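The Coltmont Bus

So I moved to Coltmont in December with one suitcase and my aunt's soup pot, and the very first thing I did was get on the wrong bus. The 727! It goes to Tallov, up in the hills, and it doesn't come back till morning.

The driver, Saranya Pisharody (it was on her badge), looked at me in the mirror and said, "You're not from Tallov."
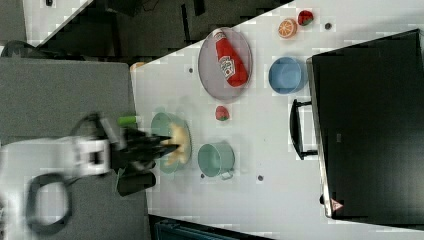
I said no, I was supposed to be on Alva Street, and I'd been wondering about all the trees. She laughed so hard she had to pull over. Then she gave me half her sandwich and told me her sister rented rooms, seven dollars a night, breakfast included.

I stayed until spring. I still haven't seen Alva Street.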